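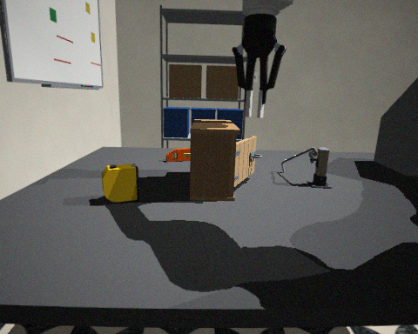 A first equipment budget for a one-arm manipulation cell usually goes wrong in the small lines. The arm and gripper get quoted properly because a vendor does the work. Everything else gets a single line called "misc." Our layout at Castavstead was planned in simulation before anything was ordered, and we used it to write the shopping list. On the table there is a small cabinet with a hinged door and a metal handle, a yellow tape measure, an orange spirit level and, above them, a two-finger gripper. Each of those is a purchase, and so is the shelving behind the table with its boxes and blue bins. If it appears in the layout, it gets a line in the sheet.

This page covers how to build that sheet. It assumes you already have a simulated layout and approval to spend.

## Step 1: Export the object list

Open the layout in your simulator and export every object by name. Paste the names into column A. Delete walls and floor. Keep furniture, even if you think you already own it.

Mark each row with one of these:

- **Buy**: needs a quote
- **Have**: already on site, confirmed by someone who went and looked
- **Make**: shop work, needs hours and material

"Have" is the risky one. We marked a table as Have in June and later found it had been promised to the Witard project.

## Step 2: Price the task objects separately

Task objects wear out. Doors get pulled past their stops and handles come loose. Buy 4 of anything the gripper will touch and put the spares in the same order, so they come from the same production run. For hand tools and small furniture we set a limit of $200 per task before anyone has to ask for approval.

Write down the exact model you bought. If the handle on the replacement is a different shape, your grasp settings may need work again.

## Step 3: Price the mounting before the arm

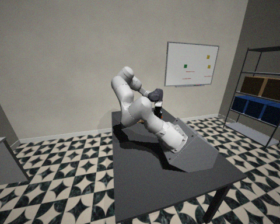 Mounting is the line most often left out, and it can delay the whole cell. Arm quotes normally assume a flat, rigid surface with the right bolt pattern. In our layout the arm is bolted by a round flange to the sloping face of an angular gray base, and that base sits on the right side of the table. A base like that is a Make row for most shops. Ours was quoted at $2,471 including the drawing check. Ask the shop for these items in writing:

1. Flatness of the mounting face
2. Bolt size and torque
3. Combined weight of base and arm
4. Lead time from approved drawing

Then check the weight against the table rating. Use the rating for a load at the mounting position, because a evenly spread load rating will not tell you enough. If the supplier can't give you one, price a different table.

## Step 4: Add the room

Include shelving, bins, a whiteboard, power, network drops and floor protection. These were $1,117 for us, all from Drorko, delivered in two shipments. Measure the door and the elevator before you order shelving that comes assembled.

Leave floor space for a person to get to the emergency stop without reaching over the table. Check this in the layout with the arm at full extension.

## Step 5: Put dates on the rows

Add an order date and a needed-by date to every row, then sort by lead time. The base goes first in most cases, followed by the arm. Bins and tape measures can wait until the table is in place.

Waweru keeps a copy of our blank sheet in its shared templates folder. Columns F through H are for freight, tax and install labor. Fill them in even when the value is zero, or the totals row will skip the line.

Last updated Nov 29, 2021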